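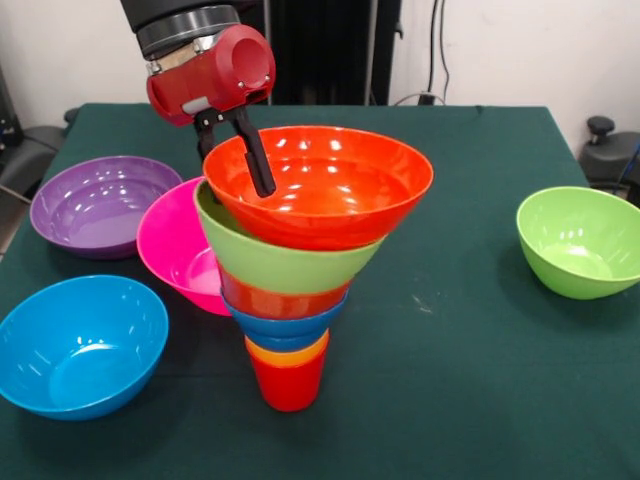

Pankaj Maurya wrote in after my first look at the Vedberg gripper kit to say I had been too easy on it, that anyone can make two fingers close on a block of foam, and would I please try it on something from a kitchen. Fair enough. The second round was bowls and cups.

The kit is called the Cisura. You get the gripper in its red housing, a pair of black fingers, a mounting plate, one cable and a year of the Jugah software, which you'll need if you want to do anything besides open and close. It costs $1312. After the first year Jugah is another $200 a year, a fact I found on the second to last page of the order form.

Vedberg's sales page promises "effortless handling of everyday items." I'd like to meet whoever wrote that. A glossy bowl is a fine everyday item and there's plenty of effort involved. The fingers are slim enough to get one inside the rim and one outside, and that part I liked. You can pick from a stack as long as the top piece is the widest one, with a rim that sticks out where the fingers can reach it. A bowl sitting crooked in the stack is another matter. Jugah assumes a level rim, and you have to go in and change the approach angle by hand every time.

Then there's grip force. The slider runs from 0 to 500, and the manual doesn't say 500 of what. I wrote to ask. The answer from the Lelevdale office was that the scale is "relative." Relative to the previous model, I suppose, which I don't own. I ended up keeping it low for cups and a bit higher for bowls, and writing the settings on tape stuck to my laptop.

Things I have no complaint with: the fasteners are easy to get at, the cable is long enough, and swapping the fingers is a two-minute job with the hex key in the box. The stop button in Jugah responds right away. The manual is short and mostly clear apart from that slider.

Color sorting is sold as a separate add-on. I didn't buy it and I don't plan to, given that the demo video cuts away before every release.

Would I pay for this again? At the asking price, no. If you already have an arm and somebody else is buying, it's a decent pair of fingers with a so-so program attached. Ask for the renewal price in writing, and ask them what the 500 means. If you get a real answer, send it to me and I'll add it here.

Posted Sep 27, 2024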